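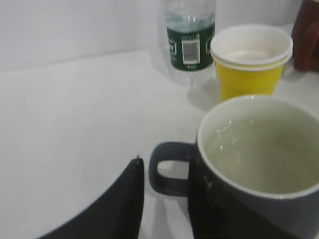
The Slow Return of the Village Spring

When I first moved to Eltdale, my neighbor across the lane told me I was welcome to the tap in my kitchen but that she personally wouldn't make tea with it. She handed me two empty jugs and pointed up the hill. I laughed, because I was new and thought she was teasing, and then on Thursday I met her coming down the path with both of her own jugs full, and she was a woman well past seventy.

The spring comes out of the hillside above the old Gernby road, through a stone spout worn smooth on one side where people have leaned to drink. For a long stretch of years hardly anyone used it. The town supply had reached the last houses, the path had gone to nettles, and the children who grew up then (they have children of their own now) mostly remember it as a place to get your shoes muddy.

Raimonds Vītola remembers it differently. He came here as a young stonemason to mend the bridge, took a room with the Bayram family for what was meant to be one summer, and stayed. It was old Mrs. Bayram who sent him up the hill every morning before work. "She could tell if I had cheated and filled it at the yard," he told me. "I tried it two times. I did not try it three times."

So when part of the wall behind the spout gave way one wet spring, it was Raimonds who went up with a barrow and started sorting the stones. He didn't ask for help, but it's a small place, and by July there were 20 people up there on a good evening, cutting back the nettles, carrying gravel, and arguing pleasantly over where the bench should go. The whole repair cost $2,998, most of it lime and pipe, and the money came in coffee cans and envelopes – one of them holding seven dollars and a very nice note from a child.

Does the water taste better? I've gone back and forth on this. It has a faint stony sweetness, I think, and it makes a softer cup of tea, but I have also walked 280 steps uphill to get it, and I'm sure that comes into it. My sister, who visits from the city and has no patience with any of this, says water is water, and then drinks three glasses with her supper.

A sample goes off for testing each season, and the result gets pinned to a board beside the path, along with lost gloves and notices for the plant swap. I find I read everything on that board now. I know who is giving away kittens and whose ladder is out on loan.

Mornings are the busy time, if you can call it that. You set your jug under the spout, and it fills at its own pace, and whoever is behind you in line tells you how their knee is doing. My neighbor still goes up, though these days she carries one jug and I carry the other three.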